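Leltier Manipulation Workshop
Notebook, Cell Bravo
August 2026

Purpose of entry

To record the state of the phone-placement collection at the change of object set, the settings in force, and the points that remain open for the group. Entries for the cup and tray tasks are kept in the Nerport notebook and are not repeated.

Status

The collection now holds 1736 accepted episodes. Of the last batch, 117 were rejected at review and moved to the holding folder. They have not been deleted. Most of the rejections fall under two headings: the operator paused for too long before the grasp, or the phone was released before it had settled against the back support of the stand. A smaller group was rejected for a dropped wrist camera stream on the left arm. The connector on that side was reseated and the fault has not come back, but the cause was never properly found and the item stays open.

Task definition

The task text is unchanged from April: "Pick up the phone and place it on the empty stand." The episode begins with both arms in the ready pose and ends when both grippers are open and clear of the phone. Either arm may make the pick. A handover between arms is allowed and should be labeled as such in the Clolline log. Operators should not use the second arm to steady a stand that is already occupied, as this was found to give the policy a habit of touching phones that have no part in the task.

Layout

The earlier layouts used a single phone and a single stand, and the policy trained on them did poorly as soon as a second stand was placed on the table. The present layouts therefore keep several occupied stands on the surface as distractors, at mixed angles, with one phone lying flat and one stand left free. Stands are to be turned between episodes as well as moved. It was noted at the last review that operators tend to move them and leave the angle alone.

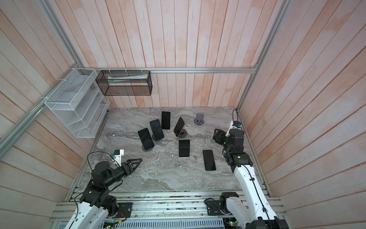

Cell Bravo, multi-phone layout. Free stand at back right, flat phone toward the front right.

All phones remain switched off for this set. A lit screen was tried in April and gave a strong glare in the wrist views, which upset the exposure for the remainder of the episode. A separate set with lit screens may be worth having later, under its own task name, so that the two are not mixed by accident.

The marble-patterned top is retained for the whole of this set. The plain gray top will be used for the next one. Loose scraps on the surface should be cleared before a run is started.

Settings

Episode limit: 15 seconds, after which recording stops and the attempt is discarded.
Arm speed: as set in April, no change.
Camera streams: both wrists and the fixed view. An episode missing any stream is not accepted.
Gripper force: lowered one step after marks were found on the rim of one phone. No slips have been reported at the lower value.

Observations

1. The flat pick is the slow part of the task. Operators who slide the phone a short way before closing the gripper finish well within the limit, while those who attempt a straight pinch from above often need a second try. Both styles are present in the data. It has not been decided whether to keep them together.

2. When the free stand is at the back right, the right arm is nearly always chosen. The set is leaning heavily that way. The next layouts should put the free stand on the left more often, and at least a part of them should place the flat phone on the opposite side so that a handover is needed.

3. Second attempts within one episode are being kept, provided the recovery is clean. Trial training with and without them on a set of about 400 episodes favored keeping them, although the difference was small and the test should be repeated before it is relied upon.

4. The label "placed, unstable" is being used in two senses. Until the wording in Clolline is corrected, it is to be used only where the phone is on the stand and visibly tipping at the end of the episode.

Open items

Left wrist stream: watch for further drops and note the episode number in this book.
Aluminum rails at the front of the cell: debris in the grooves, to be vacuumed before the top is changed.
Rejected batch: second reading of the pause cases, some of which may be usable if trimmed.
Layout sheet: add left-side positions for the free stand and reprint.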